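Two handhelds, one weekend

I spent most of Saturday deciding between two hand-held grippers, the Zivodura and the Arkside, and I have come away with a sore thumb and a preference. The Zivodura closes softly. The Arkside closes like a screen door.

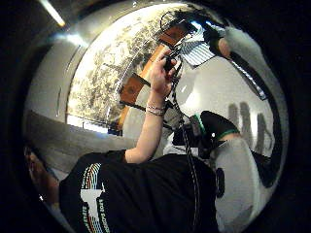
Weight matters more than I figured in April, when I was shopping by spec sheet. The Arkside is 84 grams lighter, and by grasp 200 I would have married it. Then its cable came loose — again — and I lost 10 minutes of recording.

So the Zivodura stays. The Arkside goes back Monday, if I can find the box.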